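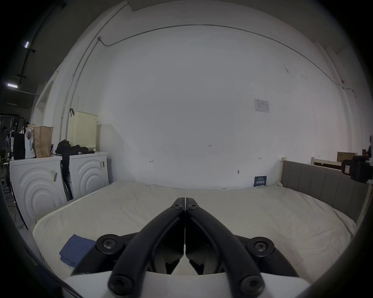 Hand-held gripper over the bed, blue cloth to the left.

Open day at Sovard, Flarnholm, 2020-08-08

We got there a little after ten and signed in with Raelene Waaka, who runs the household side. Parking is behind the building and costs nothing.

The bedroom and laundry area was the part I had come for. Two washing machines stand next to a large bed with a cream-white sheet on it, and the people on shift work with folded cloths and clothing using a two-fingered gripper held in the hand. Each session is recorded and the recordings go to train the robot arms – those were in another building and not on the tour.

Visitors could try the gripper for a few minutes. It is heavier than I expected and my wrist knew it by the end. Picking up one layer of fabric without the one under it took me several tries.

Raelene said they keep 335 recordings from a good week and throw out a fair number more. Clem McKinnon asked about fitted sheets. They have not started on those.

Lunch was sandwiches. The next open day is not set yet.

Contact: Clem McKinnon, Stukell visits list | Back to top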